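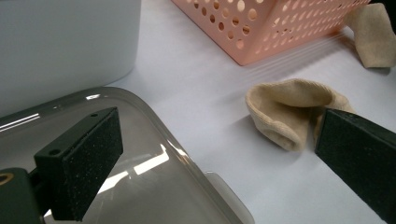

Home Skills, Unit 4: Small Laundry and the Divided Tray

Welcome back, everybody. Last time we got through shirts and towels, and several of you asked when we would come to socks, so I have given them a whole handout of their own. They deserve it! A sock is a small thing, but a household of four can easily have 62 of them going around at once, and they do love to wander off.

Before you begin

Clear yourself a good stretch of table. A pale top is nice for this, as a dark navy sock and a black one look like twins until you lay them on something light. Bring the clean socks over in a basket and keep the tray close by with its lid off – you will want both hands free for the folding.

Folding for a compartment

Those of you who grew up turning one cuff over the other into a ball (I did too) may carry on doing so for thick winter pairs. For everyday ribbed socks I would rather you tried the Privcombe fold, which is kinder to the cuff. Lay the pair flat, one on top of the other, fold the toes up toward the heel, and then fold once more so that you have a soft little packet. Don't press it hard. If the ribbing curls inward, smooth it with your thumb and go on.

Filling the tray

One packet to a cell, please, and start with the front row. Lighter and darker shades can sit next to each other if they belong to the same person. When the lid is see-through, as on a smoky-gray one, you can check what you have before you open anything, and that saves a good deal of rummaging on a dark December morning.
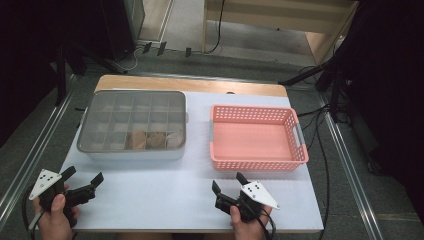
Odd socks

Every basket has a few. Put them in a bag with the month written on it and look through it again at the next wash. After two months, let them become dusters.

For next time

Read pages 33 to 35 in the Fevthorpe booklet and bring one drawer's worth of small things from home. We will be sorting scarves and gloves.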